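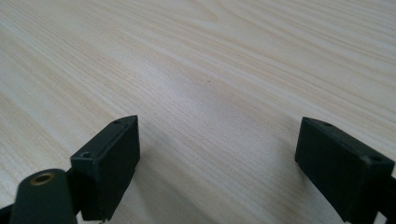

Tabletop Finisher and Surface Checker
Gunawan Tables, finishing room
Full time, permanent

Gunawan makes wooden tables for homes, schools and small offices. We are hiring one person for the finishing room, where tops are sanded, coated, checked and wrapped before they go out. The job is open now and we would like someone to start in September. If the right person needs longer to give notice, we will wait.

The room has two long benches, a spray booth, a drying rack and a checking station by the north windows. You would work with four other people. We sand by machine first and finish by hand, and most days are split between sanding in the morning and checking in the afternoon.

What you will do

Sand tops through the grits and finish with the grain by hand.
Apply matte and satin clear coats by spray and by roller.
Check each top in daylight and again under the side lamp.
Fill small dents and pinholes, and match the color of the filler to the wood around it.
Write up a card for every top, with its marks and where they are.
Wrap finished tops with corner guards and move them to the shipping area with a second person.
Keep the benches and the floor around them free of dust.

Tops weigh up to 60 pounds. We use carts and two-person lifts, but you will be on your feet for most of the shift and there is some bending.

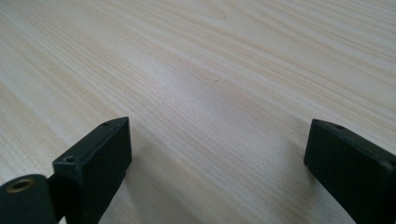

Checking is the part of the job that new people find hardest, and it takes up close to half the week. Dark tops show every scratch. Pale ones are slower to read, as the grain can pull your eye away from what you are looking for. On a light top with tan streaks running across it at a diagonal, you need to be able to pick out one tiny dark speck near the middle, mark its position on the card, and then go on and look at the rest with the same care. A speck that belongs to the wood stays. A speck of dirt caught in the coating means the top goes back to sanding. You will learn to tell one from the other, and when you can't, you ask.

We use a grading sheet called Grukeo, which was written in this shop. It has 18 lines and covers grain, color, marks, edges and feel. New finishers usually know it well within a few weeks. You will not be asked to sign off tops alone until you and the lead finisher are both comfortable with it.

What we are looking for

Some experience with wood finishing, cabinet work, floor sanding or auto body work. A school woodshop program counts.
Good close vision, with glasses or contacts if you wear them.
Readable handwriting. The cards are still on paper.
Being able to work at an even pace. The room turns out 200 tops in a normal month and we don't want them rushed.

Spray experience is helpful but we can teach it. You do not need your own tools. If you have a sanding block you like, bring it.

Hours and pay

Work starts at 7 a.m. and ends at 3:30 p.m., with a half hour for lunch and two short breaks. There is overtime in the fall when the school orders come in -- it is paid at time and a half and you can turn it down. Pay depends on experience and is set at the time of offer. It is reviewed after the first five months and then once a year. We provide respirators, gloves, hearing protection and work aprons, and we pay toward safety boots.

The building is on the Rovier bus line, one stop past the lumber yard. There is free parking behind the building and a covered rack for bikes.

How to apply

Send a resume or a short letter to the Gunawan front office, or drop one off at the counter between 8 a.m. and 4 p.m. Tell us what kinds of surfaces you have worked on and what coatings you have used. Photos of finished pieces are welcome but not required. Please do not mail samples.

People we want to meet will be asked in for a paid half day. You will sand and coat a small panel, then check two tops and fill out a card for each. Wear closed shoes and clothes that can get dusty. We reply to everyone who applies, by email or by phone if you prefer -- just say which in your letter.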